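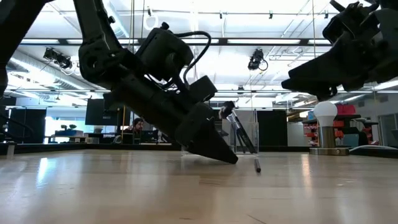 The mentor from Olirville wrote back overnight to say that our pick success number means very little until we state the start positions, and that a pen lying in the same spot every time is a test of the arm's memory. Fair. Her team logs the start angle of the object for every run and throws out any batch where it isn't written down. She also asked why we are still tuning grip force when most of our failures come before the fingers close.

Notebook, Pruitt bench, October. Entry picks up from the calibration page.

Task is still the pen task for the student challenge: pick one pen up off the table, put it in the clear holder, back off without knocking the holder over. Two arms allowed, only one has to touch the pen. Our plan has the left arm doing the pick and the right arm staying high unless the holder needs steadying.

Went back through the run sheets before changing anything. We have 179 attempts logged since the start of term. Of those, 96 have a start angle written next to them. The rest just say "pen on table" or nothing. So the mentor's point stands and we can't use the older pages for the report, except for the notes on crashes.

Sorted the ones with angles by eye. When the pen lies close to square with the fingers, the left arm does fine. When it is turned more than about 30 degrees, the wrist comes around late and one finger lands on the barrel first. The pen rolls and then the fingers close on air. That is what we had been calling a grip failure. It's a timing problem with the wrist.

Changes made this session:

Wrist rotation now finishes at the hover point, before the final drop. Before, it ran during the drop to save time.

Hover wait set to 500 ms. Tried no wait first and the arm was still shaking a little when it started down.

Grip force put back to the value from the September page. The higher value was doing nothing useful.

Right arm park pose raised. In the old pose the two arms could come close to each other on the way to the holder. No contact so far, but the margin in the planner was smaller than I like.

Ran a short set after lunch with the new settings, pen turned by hand to a different angle each time, angle written down before the run. Picks looked steadier. Drops into the holder were mixed. If there are already pens in there leaning toward the arm, the new one catches on their tops and hangs. Not sure yet whether to come in from higher or from the other side. The rules sheet from Vakeo says the holder may be partly full at the start, so we can't just empty it.

Glare is still a bother. The tabletop is shiny and the ceiling lights leave bright streaks on it, and the pen finder in Trilura sometimes draws its outline around a streak. Lowered the brightness cutoff, which helped with the streaks but made it lose the pen once near a shadow. Left it halfway for now. A matte mat would fix it, but the rules say bare table.

One stop this session — joint limit warning on the left arm, elbow, when the pen was placed far forward. Cleared it, homed both arms, carried on. Saved the log under the elbow folder with the other two.

For whoever has the bench next: start angle goes in the second column of the run sheet, and measure it from the table's front edge, so we all mean the same thing. Don't change the hover wait and the brightness cutoff in the same set. Home the right arm first, then the left.

Still open: approach direction for a full holder, and whether we report the early runs at all. I'd leave them out. Reply to Olirville not sent yet, waiting on a full set with angles.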